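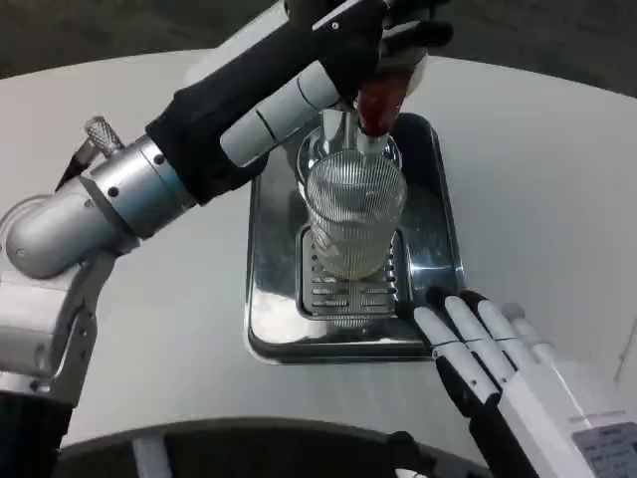 Last modified: 24/08/2018

4. The glass and the tray

Figure 4. Tall ribbed glass on the steel drip tray, with a reddish-brown object held over its mouth.

I'll admit I got fond of the ribbed glass. Daryna Ostapchuk and I started our home drinks study with plain tumblers, and people kept telling us they felt like lab ware (they did!). So we switched to the kind in Figure 4 — clear, tall, a little wider at the mouth, with fine ribs all the way around. In the Eltano interviews, 111 people talked to us about the glasses they reach for at home, and ribs came up again and again, mostly as a matter of grip.

The drip tray was Daryna's idea. We'd spent all of April wiping down tables between sessions, and I was sick of it. With stainless steel under the glass, a spill stays put and you can just carry the whole thing to the sink. It also gave us a fixed spot for the glass, so we quit arguing over where "the middle of the table" was. Section 5 gets into what people poured, and how full they liked it.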